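주말 출근 인증합니다ㅋㅋ 일요일인데 연구실에 나와 있어요. 집어내기 실험 결과가 드디어 정리돼서 타래로 좀 풀어볼게요 (2024/01/14)

1/ 저희 프로젝트 이름은 모르시(Morsy)예요. 상자 안에 뒤섞여 있는 물건을 로봇팔이 하나씩 꺼내는 건데, 이 분야에서 흔히 빈 피킹이라고 부르는 그거 맞습니다.

2/ 제일 골치 아픈 건 벽에 붙은 물건! 가운데 있는 건 웬만하면 잡는데 벽 옆에 바짝 서 있는 막대는 손가락 넣을 틈이 없어요. 그래서 이번엔 잡기 전에 살짝 밀어서 틈을 만드는 동작을 정책에 넣어봤습니다.

3/ 학습은 시연 600개로 했어요. 그중 벽 근처 상황만 따로 모은 게 40개... 이거 모으느라 손목 나가는 줄 알았네요ㅠㅠ

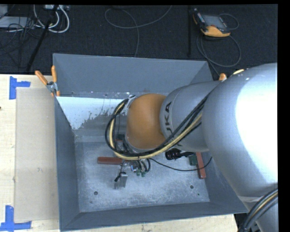 금속 상자 안으로 들어간 로봇팔. 적갈색 막대 하나는 그리퍼 왼쪽에 누워 있고, 하나는 오른쪽 벽 옆에 있음

4/ 사진에서 오른쪽 벽 옆 막대 보이시죠? 저런 배치가 저희한텐 최종 보스예요. 바로 옆에 짙은 녹색 블록까지 닿아 있어서 어느 쪽으로 밀지부터 고민해야 하거든요.

5/ 그래서 결과! 벽 근처 물건만 놓고 보면 밀기 동작 없을 때 성공률이 17%, 넣고 나니까 66%. 숫자 나왔을 때 로그 잘못 읽은 줄 알고 세 번 다시 돌려봤어요ㅋㅋㅋ

6/ 물론 아직 안 되는 것도 많아요. 밀다가 옆 물건까지 같이 구석으로 몰아넣는 경우가 제일 흔하고, 케이블이 카메라 시야를 가리면 위치 추정이 확 튑니다. 금속 바닥 반사도 은근히 말썽이에요. 조명 각도만 바꿔도 결과가 달라져서 이건 따로 실험을 더 해야 할 듯.

7/ 비교군으로 쓴 건 룰 기반 플래너 루바렐(Ruvalel)인데, 물건이 띄엄띄엄 있을 땐 얘가 아직 더 빨라요. 둘을 섞어 쓰면 어떨지 다음 주에 해보려고요.

8/ 혹시 벽이 기울어진 상자로 비슷한 실험 해보신 분 계시면 미는 힘을 어떻게 제한하셨는지 알려주세요! 저는 지금 값을 거의 감으로 잡고 있어요. 실패 사례 모음은 영상 자르는 대로 이 타래에 이어서 올릴게요.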